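Tuvano pauses robot mopping after machine mistakes reflections for water

For immediate release
14/10/2024

Tuvano, which fits out and cleans furnished flats ahead of new tenancies, has stopped unsupervised floor work by its robots following a fault that left one of them guarding a patch of ceiling light for 40 minutes.

The fault came to notice at Kinside, a block of 62 furnished flats where the company's robots do the last clean before keys are handed over. One machine, running software supplied by Brelus, reached the bedroom of an upstairs flat, decided that the bright area in the middle of the floor was standing water, and began to mop it. The bright area did not get any smaller. The robot mopped it again.

When the floor had failed to dry to its satisfaction, the robot did what it is built to do in the presence of a spill it cannot clear. It stopped, called for help and would not let itself leave the room. The call went to a tablet that was charging in a van.

No one was hurt. The lamp responsible has been left where it is.

A reflection is a small thing to issue a press release about, and Tuvano would have been glad to leave it there. Checks on the robot's logs then showed the same fault working the other way round. Having learned over several visits that certain shiny patches could not be mopped up, the software had begun to mark shiny patches as harmless. Some of them were wet. In 21 rooms the robot logged the floor as dry and safe to walk on when it had no good grounds for saying so, and it is this second half of the fault that the company is treating as a safety matter.

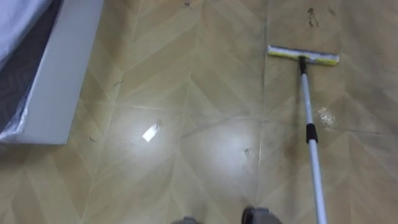

Glossy vinyl makes everything harder. The herringbone pattern chosen for the Kinside bedrooms is cheerful to look at and easy to look after, but the sheen throws back any light above it, and a robot with its cameras in its head sees the glare from the worst possible height. The test floor at the Dimitriou workshop, where the software was approved in February, is matt grey. It passed there without a mark against it.

Tuvano accepts that it should have asked for trials on the kind of floor its customers have. It also accepts that a robot reporting a dry floor was taken at its word for longer than a person would have been.

The following changes are now in force:

Robots may mop only with a member of staff in the same flat. The member of staff, and no one else, decides when a floor is dry.

A room log no longer says "dry". It says "mopped", with the time, and the door stays shut for 30 minutes afterwards unless staff have checked the floor by hand.

Calls for help go to a phone carried by the person on shift. The tablet has been given other duties.

The learning feature that taught the robots to ignore bright patches has been switched off on every machine. Brelus is rewriting it to compare views of the floor from several positions, on the basis that a reflection moves when the robot does and a puddle, on the whole, stays put.

Every room in the affected logs has been visited again by staff with a dry cloth and a torch. One was found to have a slow leak behind a radiator, which the robot had seen on each visit and politely disregarded. It has been mended, and the flooring along that wall will be replaced at Tuvano's cost.

Move-in dates at Kinside are not expected to change, though final cleans will take longer than planned while staff are doubling up. Nearly all of the remaining work is in bedrooms, where the beds are already in.

Unsupervised mopping will not restart until the new software has been tried on gloss floors, under ceiling lamps, with real water in some of the rooms and none in the others. Tuvano will publish the results, including any in which the robot is again outwitted by a light fitting.

Ends

Notes to editors

Tuvano cleans and prepares furnished flats for landlords and letting agents. Its robots also carry linen and take out packaging, and neither job is affected by the pause.

Brelus supplies the floor-care software used on Tuvano's machines. Dimitriou runs the workshop where the machines are tested and repaired.

Residents or landlords with a question about a particular flat should contact the Kinside site office, which is open during working hours and staffed by people.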